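Reading time: 2 minutes

How to Build a Robot That Does One Chore, Slowly

Some people have a garage with a car in it. The Jamport workshop has a table with two robot arms bolted to it, and everyone there thinks this is a better deal. The job they picked for their robot sounds easy: tidy up cables. You could do it in your sleep. A robot can't, and it doesn't even sleep. 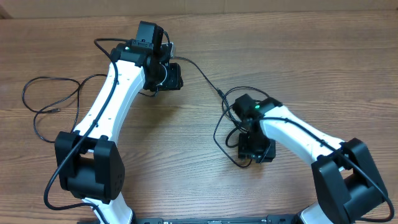
A robot arm is a lot like yours. It has parts that stay stiff, like your bones, and parts that bend, like your elbow. The white curved pieces are the bones, and the chunky black blocks are the joints. Inside a joint is a motor, which turns when the computer tells it to. The computer has to be told everything, including "don't punch the other arm."

Cables are hard because they never hold still. A block keeps its shape when you grab it. Tug one end of a cable and the other end goes wherever it likes. The builders planned 200 practice tries. They are on number 23. 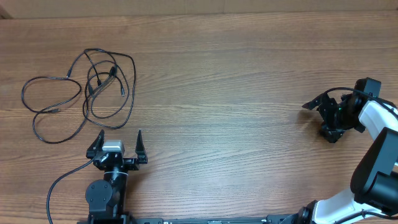
Vanderleia Moura wrote in to ask why anyone would spend since June teaching a machine to pick up a wire when her son could do it for a cookie. Fair question. The robot works for no cookies, but the parts cost some 700 dollars, and you can buy a lot of cookies for that.

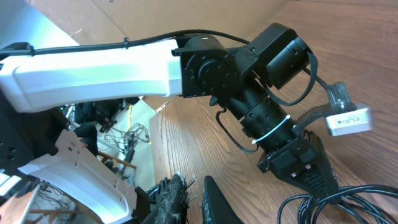
Robots also need a way to see, or they grab air all day. Many builders put a camera close to the robot's "hand," so it gets a good look at whatever it is reaching for. The little silver-white box on the black bracket is one of those. Your own eyes are much farther from your fingers, and you manage fine, except with shoelaces.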